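Stuteck Training Hall - Pre-Opening Safety Checklist, Visitor Demonstration
Inspection date: January 4, 2022

1. Visitor line marked on floor, 600 mm clear of the cell: PASS
2. Emergency stops tested, 2 of 2: PASS
3. Speed limit for public running confirmed in controller: PASS
4. Exit route from the Narik room unobstructed: FAIL
Comment: Coat racks to be moved before doors open. Reinspect.
5. Simulation display, household scene: PASS WITH COMMENT
Comment: The simulated arm works from above the dresser top, with the gripper pointing down close to the mug handle and the pendulum clock directly behind. Staff shall tell visitors that clearances on the display do not apply to the physical cell.

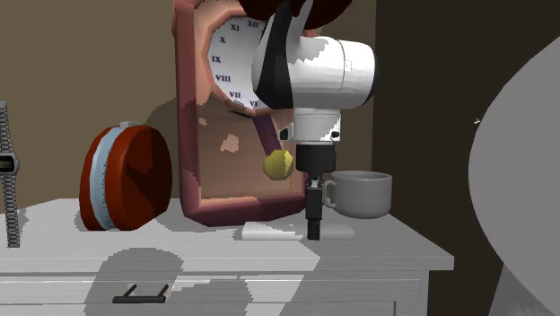 Barta asked whether the display could run unattended between demonstrations, as it did at Fokberg. The inspector has no objection, provided that the display computer is disconnected from the arm controller first.

6. Group size at the cell, maximum 5 visitors with 2 staff: PASS
7. First aid kit stocked and sealed: PASS
8. Cables across walkway covered: PASS WITH COMMENT
Comment: One cover lifts at the end nearest the door. Tape is acceptable for this event - replace before the February visit.

Result: Opening permitted once item 4 is cleared and initialed.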